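Grippers in simulation: what the sales sheets leave out

Jul 14, 2024

Print this post | E-mail this to a friend

So I finally sat down with the Tijani gripper pack, the one that's been all over the forums since February. The claim is that you can try out fingers, controllers and camera placements in a simulated kitchen and find out which hardware suits you before spending any money. I had my doubts going in and I still have most of them.

Two controllers got a go. One is the Ledine, which plans the whole reach and then follows it. The other is Brirow's, which corrects itself as it goes along. Each had 700 attempts at the small items on the worktop, using the stock parallel gripper on a Franka arm. Ledine came out ahead by 15 successful picks. The Trultham write-up, running the same pack, called a gap of that sort "decisive". I call it noise until somebody shows me it holds with a different starting pose. 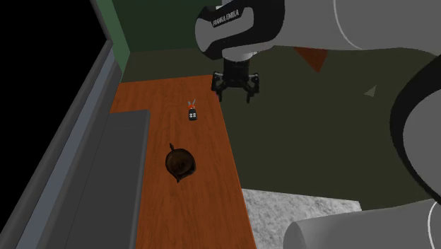

My real gripe is contact. Two straight fingers closing on a rounded kettle ought to be a miserable job. On the bench the thing rolls, or one finger touches first and shoves it sideways. In the pack it mostly just sticks. I turned the friction down and both controllers got worse, which I expected, but they also swapped places, which I did not. That tells me the ranking depends on a number somebody picked in a settings file.

Cameras are another sore point. A view from over the arm's shoulder looks fine until the arm comes down and hides half of what you wanted to see. Moving the camera helped Brirow more than any of the tuning I did, and there isn't a word about it in the manual.

The full licence is 2599, and for that I'd want some evidence from a real bench. I ran out the trial and kept my notes. For checking that your code doesn't drive the arm through the furniture, fine. For choosing a gripper – no, not yet.

Comments

gearbox_grump: Same here with the friction. What did you set it to?

Reply from author: Half the default, then half again. The swap showed up at the second step.

millrace: Bit harsh. We did 3000 runs before buying and the order never changed once.

soldersniffer: Did you try softer fingertips? The stock ones are hopeless on anything curved.

Print this post | E-mail this to a friend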